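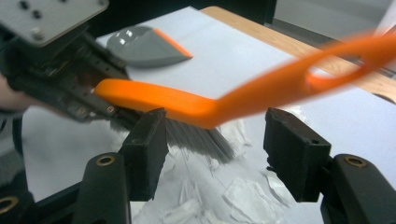 According to one reader of the previous release, the spellings in the Gellelow register could not be trusted, as the same spring appeared under two names in neighbouring parishes and the notes did not say which was preferred. The present release keeps both names and adds a `preferred_name` column. Where the two parishes still disagree, the column is left blank.

# Gellelow Register of Wells and Springs

Release 3, February 15, 2018

## Summary

The register lists wells, springs, pumps and troughs named in printed or written sources for the Gellelow district. It holds 2,247 entries from 53 parishes. Each entry gives a name, a parish, a type, a source and, where one could be established, a grid position.

The register is published by the Plakis Local Records Trust. It is intended for local historians, place-name researchers, schools and parish councils. It is not a guide to drinking water, and no entry should be read as a statement that a source is safe, open to the public or still in existence.

## Files

| File | Contents |
|---|---|
| `register.csv` | One row per well, spring, pump or trough |
| `names.csv` | All recorded spellings, linked by `entry_id` |
| `sources.csv` | Full references for each source code |
| `parishes.csv` | Parish names and boundary changes |
| `CHANGES.md` | Corrections since the first release |

All files are plain text in UTF-8, with commas between fields. Welsh and Norse-derived spellings are given with their accents as found in the source. Some spreadsheet programs damage accented letters when a file is opened directly, and users should import the files instead.

## Columns in `register.csv`

- `entry_id` – a fixed number, never reused
- `preferred_name` – the spelling recommended for citation, or blank
- `parish` – the parish at the time of the earliest source
- `type` – `well`, `spring`, `pump`, `trough` or `unclear`
- `earliest_year` – the year of the earliest dated source, or blank
- `source_code` – links to `sources.csv`
- `grid_ref` – position, where known
- `precision` – the margin in metres for `grid_ref`
- `remarks` – free text

The value `unclear` is used where a source says only "the water" or "the washing place". It does not mean that the entry is doubtful.

## How the register was compiled

Entries were taken from tithe maps, estate papers, sale notices and the minutes of parish vestries. The card index left by the former Lisby Field Society was then checked against them. Many cards carry no reference. A name known only from a card is included under source code `LFS` and should be quoted with care.

Positions were read from large-scale maps. A position given to the nearest 100 metres usually comes from a written description, such as "below the lane to Lisby mill", and no attempt has been made to improve on it. Users who plot the register on a modern map will find several entries standing in the middle of the Lisby reservoir. These are correct.

## Known problems

Coverage is uneven. The upland parishes have few surviving estate papers, and their entries depend heavily on maps. The lowland parishes are better served, particularly those that belonged to the Baloyi estate, whose rentals mention wells by name when repairs were charged to tenants.

Dedications to saints need particular caution. A well first called after a saint in a late source may have been renamed by a clergyman or a map-maker. The `earliest_year` column refers to the well under any name; the date of each spelling is held in `names.csv`.

Duplicates remain. Where a spring lies on a parish boundary, it may have been entered once for each side. Pairs that have been identified are noted under `remarks`, and the older number should be cited.

## Access to sites

Many of the places listed are on private land. Inclusion in the register gives no right of entry. Several old shafts are uncovered or poorly covered, and exact positions for these have been withheld at the owners' request. The `grid_ref` field is blank in such cases and `remarks` reads `withheld`.

## Corrections

Corrections should be sent in writing to the Trust with the `entry_id`, the proposed change and a reference. Unsupported corrections are kept on file but are not entered. Those received by the end of May will be considered for the next release.

## Licence and citation

The register may be copied and adapted for any purpose, provided that the source is acknowledged. Quotations from estate papers remain subject to the terms of their owners – see `sources.csv`.

Suggested form:

> Plakis Local Records Trust, *Gellelow Register of Wells and Springs*, release 3, 2018.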